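Kenitz Two-Arm Bench Kit: Gallery

11 November 2020

The Kenitz Two-Arm Bench Kit is supplied to teaching laboratories, product testing groups and small workshops that wish to study the handling of soft goods. Flarard has offered the kit for evaluation since January and provides installation, training and a loan service to qualified institutions.

Each kit consists of 2 arms, their base mounts, a set of grippers, the Plotar control software and a printed manual. The arms are fixed to a common rail, so that both can reach the middle of the work surface. The standard loan period is 100 days. It may be extended once upon written request, provided that no other institution is waiting for the equipment.

Socks were selected as the principal test article for this evaluation. They are inexpensive and easy to replace, and they change shape whenever they are lifted or set down. A gripper that performs well with a rigid part may have considerable difficulty with a knit cuff, and prospective users have asked for material that shows the grippers at close range.

The evaluation was supervised by Sunee Panyasiri, head of applications at Flarard, whose written report covers three subjects: approach to the article, security of the grip, and coordination between the arms. The report also lists the settings used in Plotar for each type of fabric. Copies are available to registered institutions through the Kan office, which also handles loan applications and requests for replacement finger sets.

Institutions planning an installation should note that the rail requires a level bench with clear access from the front. Cable routing is to be completed before the arms are powered. Training for operators takes place on site and is included in the loan agreement. Consumable articles, including test fabrics, are the responsibility of the borrowing institution.

The gallery may be reproduced in internal reports and course materials with credit to Flarard. Requests for other uses should be addressed to the Kan office.

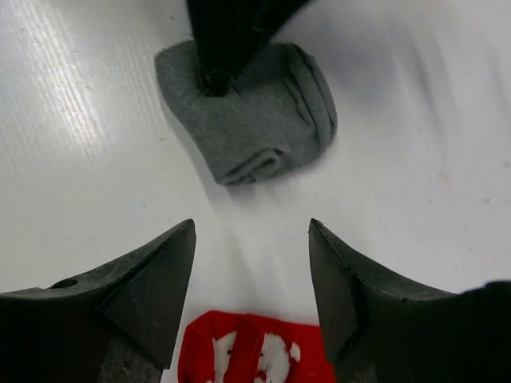
A fingertip of one arm presses into a folded gray sock, viewed from between the fingers of the other. 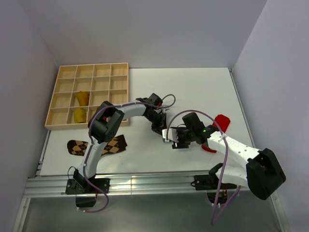 Both arms on the shared rail, with their grippers close together over the middle of the table.

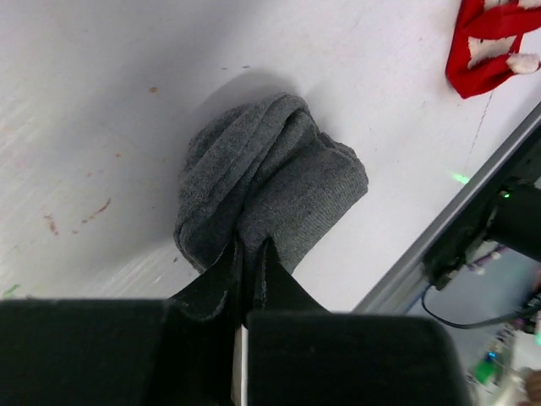
A gray sock held at its lower part between two fingers. 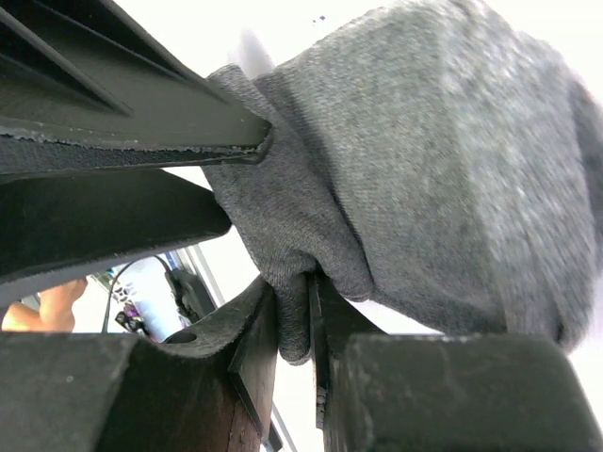

Gray knit fabric at close range, with the grooved surface of the upper finger visible.

Kenitz Two-Arm Bench Kit, fabric handling evaluation. Pictures: Flarard.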